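Haushaltshilfe und Küchenhilfe für unsere Pension gesucht (Teilzeit)

Pension Manole, Lumdale
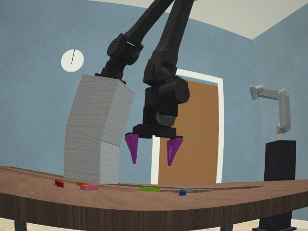 Wir sind eine kleine Pension mit Frühstück und suchen ab Juli eine zuverlässige Person für die Zimmer und die Küche. Die Arbeit ist an vier Vormittagen in der Woche, von 7 Uhr bis 11.30 Uhr. Am Donnerstag kommt die Wäsche von der Firma Janex zurück, deshalb ist dieser Tag immer ein Arbeitstag. Die anderen Tage können wir zusammen besprechen.

Ihre Aufgaben sind: das Frühstück vorbereiten und abräumen, die Zimmer reinigen, Betten beziehen und manchmal den Gästen den Weg zum Bahnhof erklären. Am Wochenende arbeiten Sie höchstens zwei Mal im Monat.

Sie sollen Deutsch so gut sprechen, dass Sie mit den Gästen ein einfaches Gespräch führen können. Ein Zeugnis brauchen wir nicht. Erfahrung in einem Hotel ist gut, aber wir zeigen Ihnen auch alles in den ersten drei Wochen. In dieser Zeit bekommen Sie schon den vollen Lohn.

Für die Fahrt mit dem Bus 407 bezahlen wir die Monatskarte. Die Haltestelle Tostilwood ist zwei Minuten zu Fuß entfernt. Das Frühstück im Haus ist für Mitarbeiter kostenlos.

Bitte schreiben Sie uns einen kurzen Brief mit Ihrem Lebenslauf, oder kommen Sie am Nachmittag zwischen 14 und 16 Uhr persönlich vorbei und fragen Sie nach Frau Lucimara Miranda. Bitte sagen Sie auch, ab wann Sie anfangen können.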